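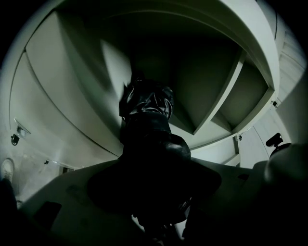

Iolo Foulkes has been building apps for other people's businesses for long enough to be tired of most of them, and when I asked him what share of the apps he had shipped were worth the money, he asked if he could answer off the record. Then he answered on it. "Maybe a third," he said. "And I'm being kind to myself." I had come to talk about loyalty apps, the kind that every coffee shop, car wash and pet store now seems to want on your phone, and I came as someone who has deleted most of hers. A crumpled black thing, likely a bag or some fabric, bunched up under a white cabinet is the sort of thing you walk past every day and never think about, and that is pretty much the life of a loyalty app once the first free coffee has been claimed.

Foulkes runs Sistwood, a small development shop that makes mobile software for regional chains. He doesn't look like a man about to talk himself out of a job, but he spent most of our conversation doing so. His best-known project is Duveck, a points-and-rewards app he built for a group of garden centers. The press release called it a new way to connect with customers. I asked him what was new about it.

"The color," he said.

I pushed him on the numbers, because the numbers were the part of the press release I trusted least. It claimed 2,800 downloads in the first season. Foulkes didn't dispute that, though he didn't seem proud of it either. "A download is somebody standing at a register being told they'll save a few bucks," he said. "They'd download anything. Ask me how many opened it twice."

So I asked. The figure was 1,150. I wanted to know how many were still opening it by October, when people mostly stop buying plants, and he said he would have to look it up. He has not sent it to me yet.

What bothers me about this corner of the software business is how rarely anyone gets asked the second question. The client sees a download count and a slide with an arrow on it. The developer gets paid. The customer gets a notification about mulch. Foulkes agreed with that more readily than I expected, but he wouldn't accept all of the blame for it.

"You have to remember who asks for these," he said. "I've had meetings where I say, you don't need an app, you need a website that works on a phone. I've said that and lost the job to somebody who kept his mouth shut. So what am I supposed to do with that?"

I suggested he could keep saying it.

"I do keep saying it. I say it in the first meeting and then I send a quote."

The quote is where I started to have doubts about his regrets. Sistwood charges for the build and then charges again, every month, for what the contract calls care. I asked what a client gets for care. He listed updates when the phone makers change their rules, bug fixes, a report. I asked who reads the report. He laughed and said one client does, and she calls him about it, and he rather wishes she didn't.

To be fair to him, he could point to a case where the app had earned its place. Saithong, a takeout restaurant with 4 locations, had been losing phone orders at dinnertime, when the line was always busy. Foulkes built them a plain ordering app with no points, no games and no birthday message. "It's ugly," he said. "It's a menu and a button. The owner hated it for a month." He says it now handles more than 2,000 orders in a normal month. I haven't seen the records, so I can only report that he says so, but I did use it to order dinner, and dinner came.

I asked why he doesn't build them all that way. He said that a menu and a button is hard to sell to a marketing department. They want a spinning wheel. They want streaks. One of them had recently asked him to add something from Ludum, a ready-made kit of little games that can be dropped into any app, so shoppers could pop balloons while waiting in line.

"Did you add it?" I asked.

"It's in testing."

"Does it help?"

"It helps people pop balloons."

We talked for a while about data, and here I found him less convincing. The garden center app asks for location, contacts and a date of birth. He explained the location (store hours) and the date of birth (a coupon). He could not explain the contacts. He said it had been in the client's original request and that he would look into whether anything was being done with them. I asked whether somebody should have looked into that before launch. "Yes," he said, and didn't add anything.

Before I left I asked him how many loyalty apps he had on his own phone. He took it out and scrolled for longer than I think he meant to. There was one for gas, one for an airline he no longer flies, and Duveck, which wanted an update. He put the phone back in his pocket without installing it.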